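Sikeo 双腕フォームチューブ操作データ README

最終更新 11月14日(火)

共同工房 Vilness の一角で組んでいる双腕ロボット「Sikeo」の操作記録です。小型アーム2本を白い天板の両側に据えて、やわらかいフォームチューブをつかむ、起こす、渡す、置く、という動作をひたすら集めています。金属の部品やブロックをつかむデータはよく見かけるのに、つぶれて曲がって転がるものは少ないんですよね。だったら自分たちで録ってしまおう、というのが出発点でした。やってみたらこれが本当に面白くて、6月に始めたときは週末だけのつもりが、いまでは平日の夜も工房にいます。

作っている人
Hiếu Mạc(アームの組み立て、配線、制御)
Simin Tabrizi(遠隔操作、ラベル付け、この README)

中身
収録エピソードは3098本。そのうち2750本にラベルが付いています。残りはまだ見直し中で、unlabeled フォルダにそのまま入れてあります。1エピソードはだいたい600ステップ。途中でやめた回は短く、チューブを追いかけ回した回は長くなっています。

フォルダ構成
episodes/ 関節角、グリッパー開度、映像
labels/ エピソードごとの動作区間と成否
unlabeled/ ラベル待ちのエピソード
calib/ カメラと両アームの位置合わせ
tools/ 再生と切り出しのスクリプト

動作の種類
pick 天板に寝ているチューブを片腕でつかむ
stand つかんだチューブを立てる
handover 片腕からもう片腕へ渡す
place 指定した側へ置く
free 課題を決めずに自由に動かしたもの

いちばんのおすすめは handover です! 受け取る側の指が閉じはじめてから、渡す側がいつ開くか。このタイミングが操作者によってまるで違います。Hiếu は早めに放すほう、わたしはしつこく握っているほうなので、operator の列で分けて見くらべると癖がはっきり出ます。混ぜて学習させるか分けるかは、ぜひ両方試してみてください。

再生のしかた
依存パッケージは requirements.txt にまとめてあります。入れ終わったら tools の replay.py にエピソード番号を渡すと、映像と関節角のグラフが並んで開きます。スペースキーで一時停止、左右キーでコマ送り。グラフのほうをクリックしてもその時刻に飛べます(この機能は Simin の自慢です)。

実機で再生するときは、必ず速度を落として始めてください。左右のアームは天板の中央で可動範囲が重なります。calib の値はうちの台に合わせたものなので、お手元のアームでは測り直しが必要です。非常停止は手の届くところに。

台まわりのこと
天板を白い無地にしたのは、チューブの輪郭を切り出しやすくしたかったからです。影は思ったより厄介でした。天板に落ちたアームの影をチューブの端と取り違えることがあって、初期の切り出しマスクは手でかなり直しています。マスクの版は labels の mask_version に書いてあり、1 が自動のまま、2 が手直し済みです。

グリッパーの制御は Hiếu が書いた Saraç という小さなライブラリを使っています。指令値と実測値の両方を記録しているので、チューブがつぶれていく途中の差分も追えます。やわらかいものを扱う人にはここがいちばんおいしいところかもしれません。

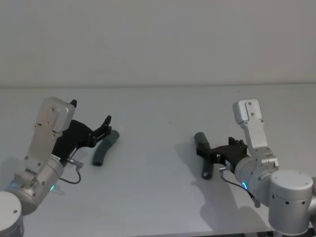 差分を使う場合は、開度のゼロ点が左右でわずかにずれている点に気をつけてください。補正値は calib の gripper_offset にあり、replay.py は読み込み時に自動で引いています。生の値がほしいときは raw オプションを付けます。

わかっている問題
序盤のエピソードでは、右腕の時刻が左腕より遅れて記録されています。補正済みの時刻は time_fixed の列です。
ケーブルが引っぱられて手首の動きが渋くなった回には cable のタグが付いています。学習から外すかどうかはお任せします。
チューブは使ううちにへたってきます。交換のたびに tube_id を変えましたが、へたり具合そのものは数値にしていません。
free には途中で笑いながら操作している回がかなりあります。動きが雑なのはそのせいです。音声は入っていません。

これからやること
チューブ同士を端で突き合わせる課題を準備中です。両腕の角度がそろわないとすぐに逃げるので、遠隔操作でもまだ難しく、練習のしがいがあります。そのあとは Tranau(うちの学習用コード)に読み込み口を付けて、同じ設定で学習を回せるようにする予定です。

使用条件
研究でも趣味でも自由に使ってください。公開物に使ったときは Sikeo の名前を書いてもらえるとうれしいです。ラベルの間違いを見つけたら、エピソード番号とステップを添えて issue へどうぞ。うまく動いた動画も大歓迎、工房の大きい画面でみんなで見ます!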